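Can machines do the chores yet? Gallery

Posted 11/21/23

Quick one, loads to sort before I shut the laptop. We spent a visit looking at the dull jobs. Opening boxes, shutting boxes, putting small bits back where they live. The stuff that eats a shop assistant's morning and most of mine at home. Dustton have been saying for a while that tidying is nearly solved. Kosar say it isn't, and I'm with Kosar so far, though I did go in wanting to be proved wrong.

The work is mostly people with grippers in their hands, doing a job over and over so a machine can learn it later. Slow going. 300 goes at one task is the target Kosar set, they had got to 191 when I asked.

Small parts first. Lids are a pain - a hinge only wants to go one way, and a latch needs a push in exactly the right spot. I do it without looking. So does anyone who's ever kept screws in a tub.

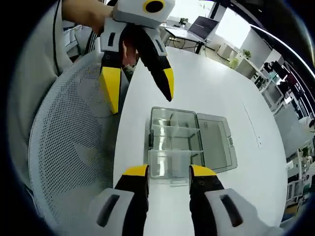
Divided storage box, lid open flat on the table. A gripper either side of the job.

Asked whether a machine could sort a mixed handful of washers into sections like those. Not at a speed you'd pay for, was the anwser. Picking up one washer, fine. Picking up one washer from a heap of washers, much less fine. Manikandan Murthy reckons shops will get it before homes do, as the same tub turns up in the same place every day. My kitchen drawer is another matter.

Then see-through things. Clear plastic and glass are awkward for cameras, the edges come and go with the light, and half of what's in a stockroom is clear packaging. Abbasi have a whole list of jobs parked for that reason. Wiping down, stacking, washing up glasses. All parked till March at least, so no robot doing the glasses at Christmas then.
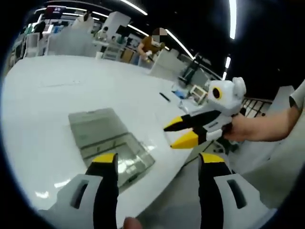
Candela Prieto wrote in after the last gallery to say she'd settle for a machine that did one chore properly, and that folding towels would do her nicely. She has 47 of them to get through after a busy weekend and would happily let it take all night over the job, so long as she didn't have to stand there and watch.

Fair enough. Towels are on the list for the Lesley visit, along with shelf stacking if theres time. Send me your worst chore and I'll ask.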